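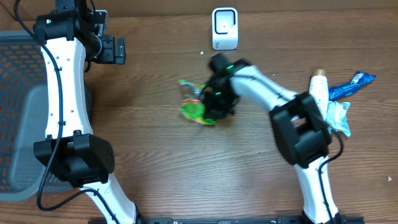 Snack wrapper over a wooden tabletop, with a gray perforated basket at left

A snack wrapper is a thin, flexible package for a single portion of chips, candy or cookies. Most are made of plastic film in 2 or more layers, sealed at both ends, and printed in bright colors. Some have a clear section that shows the food. Empty wrappers weigh little and crumple easily, and they often collect on tables and desks. Many local recycling programs do not accept them, and they are usually put in the household trash.

See also: Food packaging, Plastic film, Waste sorting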